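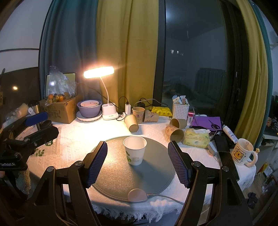 원형 테이블 위, 초록색 잎 무늬가 인쇄된 종이컵

회사 소개

Forkavstead(포르카브스테드)는 과학소설과 판타지 장편 시리즈의 한국어판을 기획, 편집, 제작하는 출판사입니다. 단권보다 시리즈물의 비중이 높고, 한 세계관을 여러 작가가 나누어 쓰는 공유 세계관 소설을 주로 다룹니다. 번역 원고의 설정 검수와 용어 관리는 사내 편집부가 담당하며, 같은 업무를 다른 출판사로부터 수탁하기도 합니다.

이 페이지에는 사업 범위, 편집 절차, 판본 표기 기준, 제작 사양, 유통 구조, 투고 및 거래 안내를 정리해 두었습니다. 개별 도서의 줄거리와 차례는 도서 목록 메뉴에서 확인하시기 바랍니다.

사업 범위

당사의 업무는 출판과 수탁 편집으로 구분됩니다.

출판 부문은 해외 장편 시리즈의 한국어판 권리를 확보해 종이책과 전자책으로 발행합니다. 계약은 시리즈 단위로 체결하는 것을 원칙으로 합니다. 원서가 완결되지 않은 시리즈는 기간행분에 대해 본계약을 맺고, 미간행분에 대해서는 우선 협상 조항을 둡니다. 외전과 중단편집은 본편과 분리해 검토합니다. 본편 계약에 외전이 자동으로 포함되는 경우는 없으며, 도서 목록에 외전이 빠져 있는 시리즈는 대부분 이 경우에 해당합니다.

수탁 편집 부문은 용어집 작성, 설정 대조, 연표 작성, 구판과 신판의 차이 조사를 수행합니다. 윤문만을 단독으로 의뢰받지는 않습니다. 원서 파일이 없는 원고도 접수하지 않습니다.

임프린트

Forkavstead는 본 브랜드로, 우주 배경 장편과 군사 과학소설을 발행합니다. 책등 상단에 시리즈 번호를 표기합니다.

Prastbridge(프라스트브리지)는 판타지 임프린트입니다. 지도, 가계도, 인명 색인 등 부속 자료가 있는 작품을 우선 배정합니다. 부속 자료는 원서의 것을 그대로 옮기지 않고 한국어 표기에 맞추어 다시 조판하며, 지도의 지명은 본문 용어집과 대조한 뒤 확정합니다.

Zaltholm(잘트홀름)은 절판 시리즈의 복간을 전담합니다. 과거 다른 출판사에서 일부 권만 나오고 중단된 시리즈가 주된 대상입니다. 복간본은 전권을 새로 번역합니다. 기존 번역의 사용 허락을 받은 경우에도 용어는 전면 재검토하고, 변경된 항목을 권말에 표로 수록합니다.

용어 관리 시스템 Kapoor

Kapoor(카푸르)는 당사가 내부용으로 개발한 용어 및 설정 데이터베이스입니다. 인명, 지명, 함선명, 계급, 종족, 가공 언어의 어휘, 연표상의 사건을 항목으로 등록하고 각 항목에 원어 표기, 한국어 표기, 최초 등장 위치, 표기 결정 근거를 연결합니다.

한 항목의 한국어 표기가 확정되면 같은 세계관에 속한 모든 원고에 적용됩니다. 번역자가 다른 표기를 제안할 수는 있으나, 이미 간행된 권에서 사용한 표기를 변경하려면 변경 사유서를 첨부해야 합니다. 변경이 승인되면 기간행분의 다음 쇄에 반영하고 전자책은 수정 파일로 교체합니다. 승인되지 않은 제안도 기록에 남습니다.

가공 언어의 발음은 원저작권자에게 조회한 자료를 우선으로 합니다. 자료가 없으면 원어판 오디오북의 발음을, 그것도 없으면 영어 철자에 대한 외래어 표기법을 적용합니다. 오디오북의 낭독자에 따라 발음이 갈리는 경우에는 먼저 발매된 쪽을 따릅니다. 이 규칙은 결과가 어색한 경우에도 예외 없이 적용하며, 독자 문의 중 상당수가 이 항목에 관한 것입니다.

Kapoor는 외부에 공개하지 않습니다. 시리즈별 용어집의 요약본은 해당 시리즈 마지막 권의 권말에 수록하고, 완결 전 시리즈는 도서 상세 페이지에서 PDF로 제공합니다.

편집 절차

원고는 다음 순서로 처리됩니다.

1. 원서 판본 확정. 하드커버 초판과 이후 페이퍼백의 본문이 다른 경우가 있어 작업 기준이 되는 판본을 먼저 정합니다. 별도 사정이 없으면 저자가 마지막으로 수정한 판본을 채택합니다.

2. 사전 용어 추출. 편집부가 원서에서 고유명사와 조어를 뽑아 Kapoor에 등록하고, 기존 항목과 겹치는 것을 표시해 번역자에게 전달합니다.

3. 번역. 시리즈물은 같은 번역자가 전권을 담당하는 것을 원칙으로 합니다. 번역자가 교체된 권에는 판권면에 그 사실을 명기합니다.

4. 원문 대조. 전문을 대조하며, 발췌 대조는 인정하지 않습니다. 누락 문장, 단위, 숫자, 호칭, 존대 관계를 각각 별도의 차수에서 확인합니다.

5. 설정 검수. 해당 권의 사건을 연표에 대입해 앞뒤 권과 충돌하는 부분을 찾습니다. 원서 자체의 오류로 판단되면 에이전시를 통해 저자 측에 조회하고, 회신이 없으면 원문대로 둡니다. 임의로 고치지 않습니다.

6. 조판 및 교정. 교정은 3교까지 진행합니다. 부속 자료가 있는 도서는 색인 교정을 한 차례 추가합니다.

7. 최종 승인 및 인쇄.

호칭과 존대 관계는 4단계에서 가장 시간이 많이 드는 항목입니다. 영어 원서에는 인물 간 존대가 드러나지 않으므로 계급, 연령, 소속을 기준으로 관계표를 작성해 번역 전에 공유합니다. 작중에서 계급이 바뀌는 인물은 바뀌는 장을 관계표에 적어 둡니다. 동일 계급의 군인 사이에서는 임관 시점이 확인되면 그것을 따르고, 확인되지 않으면 서로 하오체나 해요체를 쓰지 않고 합쇼체로 통일합니다.

도량형은 원문의 단위를 유지합니다. 작품 고유의 단위는 음역하고 첫 등장 시에도 환산값을 달지 않습니다. 각주는 최소한으로 두며, 작중 설정에 대한 해설 각주는 넣지 않습니다. 원저자의 각주는 전부 옮기고 옮긴이의 각주와 기호를 달리합니다.

판본 및 쇄 표기

당사 도서의 판권면에는 판, 쇄, 본문 개정 번호가 함께 기재됩니다. 쇄는 인쇄 횟수만을 나타내고, 본문이 한 글자라도 변경되면 개정 번호가 올라갑니다. 같은 쇄 안에서 개정 번호가 달라지는 일은 없습니다.

전자책은 개정 번호만 표기합니다. 구매처의 앱에 따라 자동 갱신이 되지 않을 수 있으며, 이 경우 기기에서 파일을 삭제한 뒤 다시 내려받아야 합니다. 재다운로드 시 밑줄과 메모가 보존되는지는 각 판매처에 확인하시기 바랍니다.

정오표는 도서 상세 페이지 하단에 게시합니다. 개정 번호별로 구분되어 있으므로 소장하신 책의 판권면을 먼저 확인하십시오.

간행 현황

2023년 12월 9일 기준으로 당사가 등록한 도서는 종이책과 전자책을 합쳐 1,542종입니다. 이 중 현재 판매 중인 도서는 1,126종이며, 나머지는 계약 만료 또는 개정 작업으로 판매가 중지된 상태입니다. 같은 작품의 종이책과 전자책은 각각 1종으로 집계합니다. 합본판도 별도의 1종입니다.

판매 중지 도서의 재고는 당사에서 직접 판매하지 않습니다. 계약 만료 도서는 만료일 이후의 출고가 계약상 금지되어 있어 문의하셔도 구해 드릴 수 없습니다.

제작 사양

본문 용지는 미색 계열을 사용하고, 판형은 시리즈 안에서 바꾸지 않습니다. 분량이 800쪽을 넘는 권은 분권합니다. 분권 위치는 원서의 부 구분을 따르고, 부 구분이 없는 작품은 장의 경계에서 나눕니다. 분권한 도서의 쪽수는 하권에서 이어서 매깁니다. 상권과 하권은 동시에 출고합니다.

Zaltholm 복간본 중 일부는 양장 한정판을 병행 제작합니다. 한정판은 시리즈마다 100부를 제작하며 일련번호를 판권면에 인쇄합니다. 번호 지정은 받지 않습니다. 본문은 일반판과 동일하고, 개정 번호도 일반판을 따릅니다. 한정판은 증쇄하지 않습니다.

표지 그림은 원서의 것을 사용할 수 있는 경우와 없는 경우가 있습니다. 표지 그림의 권리는 본문 계약과 별개이므로, 시리즈 도중에 그림의 사용 허락이 종료되면 다음 쇄부터 표지가 바뀝니다. 책등의 글꼴과 시리즈 번호의 위치는 그대로 유지합니다.

유통

종이책은 총판을 통해 전국 서점에 공급하며 일부 동네서점과는 직거래합니다. 직거래 조건은 매절과 위탁 중에서 선택할 수 있습니다. 위탁 도서의 정산은 분기 단위이고, 첫 분기 정산서는 3월 말에 발송합니다. 반품은 최신 개정 번호의 도서에 한해 받습니다. 한정판은 반품 대상에서 제외됩니다.

도서관 납품은 납품 대행사를 거칩니다. 시리즈 중간 권의 분실이나 훼손으로 낱권이 필요한 기관은 기관명과 판권면의 개정 번호를 적어 문의하시면 재고 여부를 회신합니다.

번역자 및 외부 편집자

번역자는 공개 모집과 의뢰를 병행합니다. 지원 시에는 이력서와 함께 당사가 지정한 시험 원고의 번역문을 제출해야 합니다. 시험 원고는 전투 장면, 회의 장면, 가공 용어가 밀집된 지문으로 구성되어 있습니다. 시험 번역은 용어집 준수 여부를 먼저 평가하고 문장은 그다음에 평가합니다. 결과는 합격 여부와 관계없이 전자우편으로 통지합니다.

외부 편집자는 원문 대조 경력이 있는 분에 한해 등록을 받습니다. 등록 후에는 Kapoor 열람 계정이 발급되며, 작업이 종료되면 계정은 회수됩니다.

창작 원고 투고

국내 창작 장편은 현재 Prastbridge에서만 접수합니다. 완결 원고여야 하고, 시리즈의 경우 첫 권의 완결 원고와 이후 권의 개요가 필요합니다. 다른 작품의 세계관을 차용한 2차 창작물은 접수하지 않습니다. 설정집은 첨부하지 않아도 됩니다. 첨부하신 경우에도 심사는 본문만을 대상으로 합니다.

파일 형식은 hwp, docx 중 하나로 통일해 주십시오. 인쇄 원고는 반송하지 않습니다.

오류 신고

오탈자, 용어 불일치, 설정 충돌은 홈페이지의 오류 신고 양식으로 접수합니다. 도서명, 개정 번호, 쪽, 행, 해당 문장을 모두 기입해야 처리됩니다. 전자책은 기기마다 쪽수가 다르므로 쪽 대신 장 번호와 해당 문장 전체를 적어 주십시오. 접수된 신고는 수용, 보류, 원문 유지로 분류하고 그 결과를 정오표에 반영합니다. 원문 유지로 분류된 건은 원서의 해당 문장을 함께 게시합니다.

관련 메뉴
도서 목록
시리즈별 용어집
정오표
투고 안내
서점 및 도서관 거래
오류 신고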